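Speaker notes: Do hard floors really save you cleaning time?
12th April, Hostevach trade evening, main room

Opening. Skip the thank-yous, they've had two already. Ask who has been told that stone is "low maintenance." Wait for hands. Then ask who did the telling. Usually it was the person selling the stone.

Slide 2.

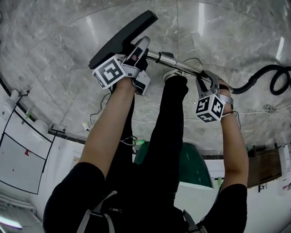

Reading time: 9 minutes (slower if they interrupt)

The claim I keep meeting is that a polished floor halves your cleaning. The Domex leaflet says so and gives no source. I wrote in March and got the same leaflet back.

Go through the survey slowly. 2,623 households were sent the form, 157 returned it. Say both numbers out loud and let them do the division. People who answer a survey on floor care are people who care about floors. I wouldn't buy a doormat on that evidence.

Also, "cleaning time" was whatever the person filling in the form thought it was. Does moving the chairs count? Does waiting for it to dry? The form didn't say.

Slide 3. Bathrooms.
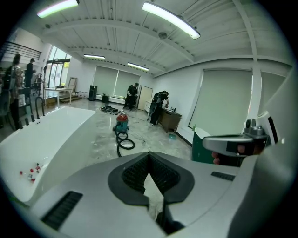 Fig. 2. Bathtub with a curved rim.

Bathrooms get left out of the averages and I'd like to know why. Soap film, limescale, the strip behind the tub that no mop reaches. Mention acid cleaners on marble: vinegar etches it, and plenty of cleaning columns still recommend vinegar for everything.

Cista sealant: they promise ten years on the front of the tin and "reapply as needed" on the back. Read both. Don't comment.

Slide 4. Large open floors. 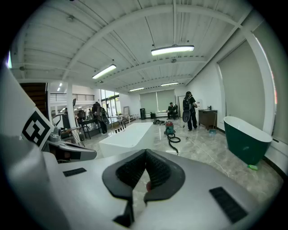
Assunta Farina wrote to me after the last version of this talk that I was being unfair, that her marble takes a quarter of the time her carpets did and she doesn't need a survey to tell her so. Fair enough. Read it in full. But one hall is one hall, and she also got rid of the dog.

Costs if time allows. Urbańczyk quoted me 2,000 for repolishing, furniture moving extra. Ask what the carpet people charge before anyone cheers.

Questions. Repeat each one into the microphone.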